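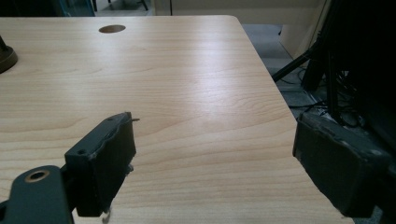
Gripper held open over the desk. Both pads show wear along the edges.

Home | Kitchen | Laundry | Workshop | Office | Storage | Ask Us | Older Tips

Working Next to Automation: Tips from a Small Shop

Stelunik repairs and ships small office hardware, and for the past year part of the sorting and packing has been done by an arm called Luso. The rest is still done by people. Some of those people now spend part of the day with a hand-held gripper, picking things up off a desk and setting them down again so that Luso can be taught the same moves. I run the bench side of the shop. These are the habits we have settled on, and most of them would suit any small place where a machine has just moved in.

Set up the desk first

Clear the part of the desk you will work on before you pick up the gripper. Leave lamps and stands at the far side if they have to stay. Coffee goes on another table.

Look at the light. A smooth light-colored desktop under ceiling lights will throw a bright strip right across the middle, as in the photo at the top. Small clear parts, screws and shiny bags get lost in it. We tried a desk mat, which curled up at the corners, and then we simply turned the desk a quarter turn. If you can't move the desk, switch off one row of lights and see if that is enough.

Cable holes in desktops eat small parts. Put a cap on the hole if you have one. A square of painter's tape works too, and it comes off clean if you change it every week or so.

Rounded desk corners are easier on the hips than square ones. You will notice this by the second day, when you are walking around the desk with something in your hand and looking at the object instead of the furniture.

Check the pads

Worn pads are normal. The ones in the photo have chipped edges and light scuffs along the rim, and pads in that state can still be used for a lot of work. What you want to know is whether they still hold. Close the gripper on a strip of paper and pull. If the paper slides out with no effort, the pads need cleaning or changing.

Clean them with a damp cloth and a drop of dish soap, then dry them fully. Don't use furniture polish anywhere near them. Hamidreza Ahmadpour did the desks with spray polish one morning in May and we lost half the day to things slipping out of the grip.

Change both pads together. One new pad and one old pad will twist whatever you pick up.

Look for anything that sticks out or hangs down: a pin, a bit of wire, a loose thread of tape. Find out what it is for before you cut it or push it back in. Some of them are holding something together. If nobody on the shift knows, put a tag on the tool and use the spare.

Screws at the pads should be snug. Keep the right hex key on a string at the bench.

Cables and tripods

Cables were our worst problem for the first few months and they still need watching. A tripod, a pole and a few black cords on gray carpet make a good trap for anyone carrying a tray. What helped:

- Stand tripods so the legs point away from the walking side of the desk.
- Coil the extra length loosely and hang it, so it isn't lying on the carpet.
- Use hook-and-loop straps. Zip ties have to be cut every time something moves.
- Put a strip of bright tape on any cord that has to cross the floor, then cover it with a proper cord cover the same day.
- Label both ends. We use freezer labels from the kitchen aisle.

Run a vacuum under there when the equipment is off. Carpet dust gets into connectors.

Give hands a rest

Holding a gripper out in front of you is light work for five minutes and tiring work for an hour. We stop after 23 minutes. That number came from Pascal Rathjen, who used a kitchen timer until his thumb began to ache and wrote down what it said. Other people may want less time. Nobody is asked to go longer.

Switch hands if the tool allows it. Lower the desk, or stand on a mat. Keep your elbow close to your side and walk to the object when you can't reach it easily.

Move at the speed you would use if you were doing the job by hand in good order. When we hurried, we had to throw out the recording and do it again. When we went too slowly, Luso was slow as well, and then the packing backed up behind it.

What changed in the jobs

We used to have nine people packing in the afternoon. Now there are four on packing, three who do teaching and checking, and two who went over to repairs. No one was let go, but the two in repairs did not ask to move, and one of them is still not happy with it. If you are the one planning such a change, talk to people before the crates arrive. We told ours on the day.

The checking job is harder than it sounds. You stand and watch a machine do what you used to do, and you step in when it gets stuck. People drift off. We rotate it every 90 minutes and the checker also fills the label printer and keeps the stock sheet, which gives them something to do with their hands.

Write down the small things your packers know. Ours knew that Kudov boxes tear if you lift them by the flap and that Strobel adapters have to go in cord side down. None of it was on paper. We ended up with 17 index cards pinned over the desk, and the new people read those before they read anything else.

Keep one packing table the old way, with tape, paper and a knife. The machine will be down some days and the orders still have to go out. It also gives people a break from the teaching desk.

End of the day

Open the gripper and put it down flat, away from the edge of the desk. Wipe the desktop. Coil what can be coiled. Write anything odd in the book, even if you fixed it yourself, with the number of the tool next to it. Lights off over the desk, and the power strip last.

Replacement pads are in the second drawer under the label printer. When you open the last bag, tell the office, as they take a couple of weeks to come.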